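Home | Projects | Reports | People | Contact

2 min read

Loden project: progress report to Tindall
December 21, 2018
Prepared by Shadi Bitar

We promised you 912 usable demonstrations by the end of the year. We have 783. The shortfall is mostly October, when Ziad Sleiman found that the wrist camera and the joint log had drifted apart, and we threw out two weeks of very handsome recordings in which the arm reacted to things before seeing them.

Collection is otherwise steady. An operator drives the arm through a task, the Nulen recorder saves it, and a second person decides whether a learner should be allowed to copy it. Ziad rejects more than I do – he would call this standards. We now keep clumsy grasps if the operator recovers, as the first model had never seen a mistake and handled its own badly.

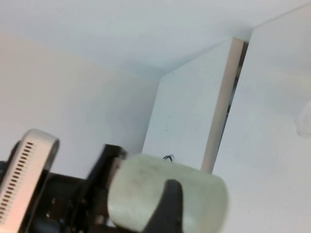 The wrist view remains our weak spot. Plain white surfaces give the model little to go on, and we have plenty of plain white surfaces. We would like to spend 20 hours of the remaining operator budget on varied backgrounds, and need your approval to move it from travel, where it was not going anywhere.

The missing demonstrations come first in the new year.

Related
Drillness: final report
Nulen recorder: setup notes
Loden: October update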